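Chapter 7
Chores as a Test of Machine Skill

7.1 The question and its limits

Whether a machine can yet do household or shop-floor work is often asked as though it had one answer. It has as many answers as there are jobs. A dishwasher does a chore, and has done it well for decades, but it does so by shutting the chore in a box and asking a person to load and unload it. A welding arm on a production line repeats a path to within a fraction of a millimetre, provided that the part has been clamped in the same place each time. Neither case tells us much about a machine that must enter a room it did not arrange and deal with what it finds there.

In this chapter the word "chore" is used in a narrow sense. A chore is a job of handling in which the objects vary, their starting positions are not fixed, and the finished state can be judged by an ordinary person without instruments. Folding, sorting, wiping, stacking and putting away all fall under this heading. So do many shop-floor jobs that have resisted automation, such as packing mixed goods or threading a cable through a housing.

7.2 Rigid and soft objects

The position of a rigid object can be given by six numbers, three for place and three for rotation. Once these are known, a grasp can be planned and the result predicted with fair confidence. A garment has no such short description. A sleeve may lie over or under the body, a hem may be turned in, and two layers pressed together may look like one. The number of possible shapes is, for practical purposes, without limit.

Knitted fabric adds further trouble. It stretches under its own weight, so that a jumper lifted by the shoulders is longer than the same jumper lying flat. A thick rib may spring back after a fold. The loops of the yarn catch on small projections, including those on the finger meant to hold it. A finger pad with too little grip lets the cloth slide; one with too much will not release it cleanly, and the fold is pulled open as the hand withdraws. 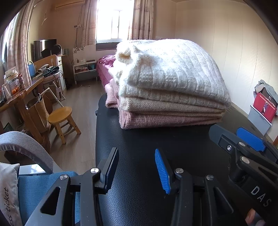

Thickness must also be considered. A method that works on a single thin layer may fail on a pile, where the task is to take hold of the upper garment and leave the one beneath undisturbed. A person does this by feel, sliding a fingertip between the layers and stopping when the resistance changes. A machine without a sense of touch must infer the same boundary from sight, and the boundary is hardest to see where two garments are close in colour or where strong light from one side has washed out the surface.

7.3 Measuring success

Reported success rates should be read with care. Consider the Foda trial, which will be used throughout this chapter. A two-armed machine was given 40 garments, one at a time, and asked to fold each and add it to a stack. Taken over the full set and all repeats, the trial comprised 2,851 attempts. An attempt was scored as a success if the garment ended on the stack within the outline of the one below it.

Three features of this measure should be noted. First, it says nothing about time. Secondly, it does not separate a poor fold from a good fold badly placed. Thirdly, garments were returned to a tray between attempts by a member of staff, so the machine was never required to find one on a chair or beneath another object. When the tray was removed and the garments were left in a heap, 11 of the 40 could not be picked up singly at all. Most of these were heavy knits.

The Allby packing line, treated in Section 7.6, shows the same effect on the shop floor. The arm there performs well while goods arrive flat and spaced apart. Its stoppages occur almost entirely when two soft packs overlap.

7.4 Four levels of ability

We shall grade a system by the conditions under which it completes a chore without help.

Level A: known object, fixed position.
Level B: known object, free position.
Level C: new object of a known kind, free position.
Level D: new object of a known kind, in a room not prepared for the work.

Most machines now sold for shop-floor use operate at Level A or B. Laboratory systems for folding have reached Level C for towels and plain shirts. Level D remains open for knitwear, and the evidence reviewed in Section 7.5 suggests that the gap between C and D is wider than that between A and C. A furnished room brings narrow clearances, uneven light and surfaces that give way when pressed, and each of these affects both what the machine can see and where its arms can go.

The grading applies to a system and a chore taken together. The Nilsuwan machine, for instance, is at Level C for towels and Level A for socks. To call it a "Level C machine" without naming the chore would be an error.

7.5 Sources of evidence

Two kinds of evidence are used in the remainder of the chapter. The first is the controlled trial, as at Foda. The second is the home study, of which the Gendalura series is the longest considered in this book. Trials allow close comparison between methods but tend to flatter them. Home studies are slower and harder to repeat, and their failures are more varied. We begin with the trials, and with the problem of finding the edge of a single layer of cloth.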